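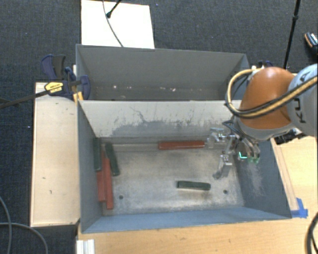
Two gray metal bins, one behind the other.

Kikano: a word list for storage and container names

Hi, and thanks for stopping by! Kikano is a small list of the words people use for things you put other things in. Bin, tub, crate, tote, hamper, caddy, trug – all of those and plenty more. I started it in July when I was labeling shelves in my garage and got stuck on whether a tote needs handles (I still say yes).

What you get

One file, kikano.csv, with 181 entries. Every row has the word, a short meaning in my own words, the region where I've heard or read it, and a column called "overlaps" that points to other words people swap in for it. There's also a notes column, which is where I ramble. The row for "basket" has the longest note and I'm not sorry.

Where the words came from

Mostly from yard sale listings, old hardware catalogs and my own family's kitchen talk. I typed everything in by hand over some 40 evenings. An older list of mine called Negussie covered only kitchen words, and I folded it in here, so if you were using that one you can stop and switch over. The ids didn't change.

Things to know before you use it

The regions are rough. I grew up in the Midwest and it shows. If a word is marked "general" that only means I've seen it in more than one place, so please don't build a dialect map on it!

There are 16 entries with a blank meaning. I know what they are when I see one, I just haven't found wording I like. Filter them out if blanks break your script.

Spelling is American all the way through. Plurals aren't listed. "Bin" and "trash bin" are separate rows, and so are "box" and "toolbox", but "cardboard box" isn't in there at all. I went back and forth on that one for ages.

Loading it

It's plain UTF-8 with commas, and any meaning that has a comma in it is in quotes. It opens fine in a spreadsheet. If you use Clastarel for your word lists, pick the "simple" import and skip the header row.

Changes

Jan 27, 2024 – merged Negussie, fixed the overlaps for "pail" and "bucket", took out a second "hamper" row.

License

Do what you like with it. A link back is nice. If you've got a word I missed, open an issue and tell me where you heard it.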